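4.2 Use of pre-cooked products in weeknight meals

In the April round of the diary study, the households in Tallton and Barredo wrote down every evening meal from Monday to Friday. After we removed the meals eaten outside the home, 1036 meals remained for the analysis. A meal was coded as "assisted" if at least one main ingredient was bought already cooked, for example sliced chicken, beef strips or cooked rice. Sauces in jars and frozen vegetables were not counted, although some respondents listed them in the same place of the form as the cooked meat. In such cases both coders had to read the entry again, and they discussed it until they agreed.

The assisted meals were of a simple kind. Wraps, pizza on a ready base and pasta with chicken were named very often in both towns. In Barredo the respondents also wrote of soup, into which the cooked meat was put at the end. The wording on the packet seems to have little influence on the choice of the dish. Strips sold with fajita seasoning under the Bivano label were used in salads and on toast, and one respondent used them in a fried rice for which she washed off the spices first. We did not expect this behaviour, and the form had no code for it, so it was placed under "other".

More than 300 of the meals were assisted. The preparation time for these was reported by the cook and was not measured by us, therefore it should be read with care. Many respondents rounded to the quarter hour, and the value of 45 minutes was written so frequently for meals cooked from raw meat that it probably stands for "a normal time". It is also not clear whether the washing of pans was included. The instructions asked the respondents to leave it out and to enter all cleaning work in the separate part of the diary for other household tasks (Figure 3).
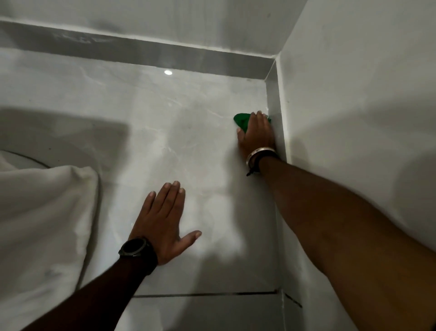
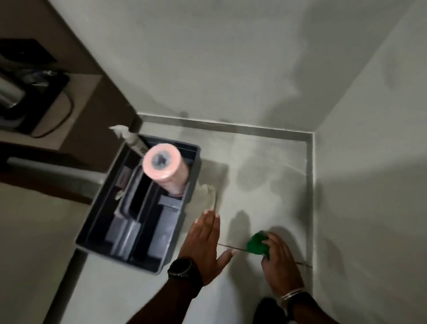 Figure 3. Household tasks other than cooking. First: tiled surface and green cloth. Second: caddy with wipes and spray bottle on a shower floor.

The question of coupons needs a separate comment. During the study period, the Adex supermarket in Tallton gave a discount on pre-cooked poultry, while the shops in Barredo had no such offer. One could suppose that the share of assisted meals would be higher in Tallton for this reason. The difference between the towns was small, and it became smaller again when the households without children were taken out. We think that the discount changed the brand which was bought, and to a lesser degree the kind of meal. However, our form asked for the brand only on the first page, and a number of respondents left this line empty.

The day of the week had a clearer effect. Assisted meals were most common on the evenings when a child had sport or music lessons, and in these entries the remark "no time" or "late home" was often added in the margin. On Fridays the respondents favoured take-away food, which belongs to the meals already removed from the analysis. The Friday figures are therefore based on fewer entries than those for the other days, and we do not discuss them further in this section.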